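Sorting out the coats and jackets

I put this job off until May, which was a mistake, as the cupboard under the stairs had been so full since Christmas that the door needed a shoulder to shut it. Every coat we own was in there, plus a few that I don't think we do own. Analyn Tan, if you are reading, I have your grey scarf.

I started just after breakfast and carried everything through to the front room. Coats went over the sofa, jackets and jumpers on the floor by the window. Then I made tea and looked at it for a bit.

My rule this year was the same as last year. If it hasn't been worn since the previous sort-out, it goes, unless it is for weddings or funerals. I broke the rule for one waxed jacket that was my dad's. It doesn't fit anybody in this house but it is staying.

The rest went faster than I expected. Two fleeces with broken zips went in the rag bag. The charity shop pile grew quickly once I got on to the children's things. I checked all the pockets first and found a library card, some conkers and a £10 note, so that paid for lunch.

Washing took the rest of the day. I read the labels properly for once and did the dark things together at 40 with the zips done up. Anything padded went on the airer in the spare room and I turned it every few hours. If you leave padded jackets in one position the filling settles at the bottom and you have to bash it about to get it even again.

Folding is the part I am worst at. I used to roll everything, but rolled jackets take up more room in a drawer than you would think. Ulises Rivadeneyra showed me his way when we stayed with them: lay it face down, sleeves across the back, fold the sides in to the middle, then bring the bottom up to the collar. It works well on shirts and thin jackets. Anything slippery needs a second go, and lined things are the most awkward of the lot, with the lining always wanting to head off in its own direction.
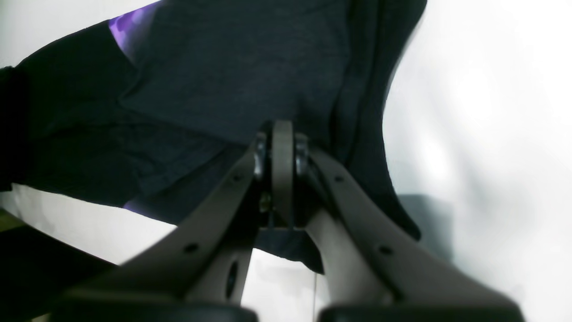 Navy on top, purple showing at the edge. Plenty of creases still to smooth out.

The winter coats are now in two zip-up bags on top of the wardrobe, with a cedar block in each. Lighter jackets are back under the stairs on proper hangers. I threw out the wire ones, which had left points in the shoulders of nearly everything.

The door shuts with one hand again. The shoes are next, and I haven't decided what to do about the wellies.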